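Arm build log, page 2

bindat_elba
Back at the bench since October, and the arm is finally spending its evenings in the PC case! For anyone new, I'm Elba Escobar, I build in the shared workshop, and the aim is handling desktop processors without me touching them. Views from the wrist camera:

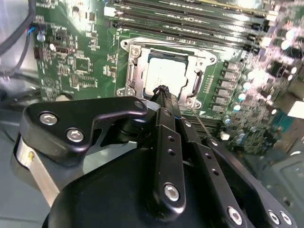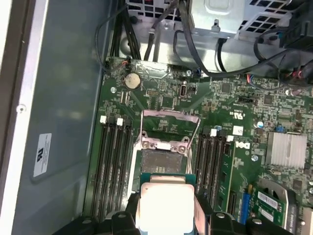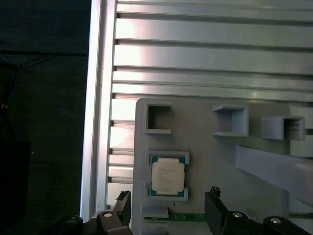 My next job is the fingers. I want softer pads and a slower last bit of travel, because a chip is light and I don't trust my grip force numbers at all. I've set the close speed to 100 in the Cekel controller, and it still feels a bit keen to me.

romaniuk1401
Speed isn't your problem, I'd say. Get some give in the wrist. Soft pads let the chip tilt and then you're into bent pins.

bindat_elba
Hmm, not sure I agree. I tried a springy wrist last winter and it wobbled like a jelly (might have been my printing, to be fair).

renata_l
I'm with Elba on the pads, thin ones though. 2 mm is plenty. What do you use for the fixture plate, is there a file?

bindat_elba
Yep, I'll put it up tonight, Renata. The corner brackets may need sanding.

romaniuk1401
Thin pads, fine. I still say wrist. Look at post 3607 in the Noverard thread before you order anything.

bindat_elba
Reading it now, kettle's on.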